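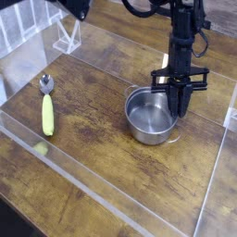
Stainless steel pot with wire handles, on a wooden tabletop.

Review: Schooling the Valley, by Constanza Vergara (Clolta Press, second edition, paperback, 300 pages)

Histories of rural schooling tend to be written from the ministry's side of the desk. There are laws, inspectors, budgets and now and then a photograph of a new building. Constanza Vergara's book starts from the registers kept by teachers in the Gaete district, and it is better for it, though it asks some patience of the reader.

The first edition has been out of print for a while and second-hand copies had become expensive. This one has a new introduction by Didier Sabatier, a corrected index and two extra chapters, on school meals and on night classes for adults. The maps have been redrawn and can now be read without a magnifying glass.

Vergara worked through the registers of 60 schools. Most had one teacher and one room. She is good on attendance, which fell every year at harvest and again when the river was high, and on the fines that parents were supposed to pay and mostly did not. Chapter 4, on how teachers were appointed, is the strongest in the book. It follows one master, Octavio Salinas, through 2 dismissals and a long quarrel over firewood, and it shows how much depended on the local school board and how little on the law.

The new chapter on meals is shorter than I would have liked. It deals with who paid for the food and whether a midday meal brought children in, and the answer to the second question seems to be yes in winter and not much otherwise. The table on page 229 sets this out by month and is worth copying for a seminar.

I have some complaints. The chapters on teacher training lean heavily on Renato Yáñez's earlier work and add little to it. Girls' schooling gets a section in each chapter and never a chapter of its own, so the argument has to be pieced together. The footnotes have been moved to the back, and I lost my place often.

The binding is sound and the paper takes pencil well. At the price, students will probably want the library copy, but anyone teaching the history of compulsory schooling should have it on the shelf. Read chapters 4 and 7 first, then go back to the introduction.

Reviewed by Muchen Tang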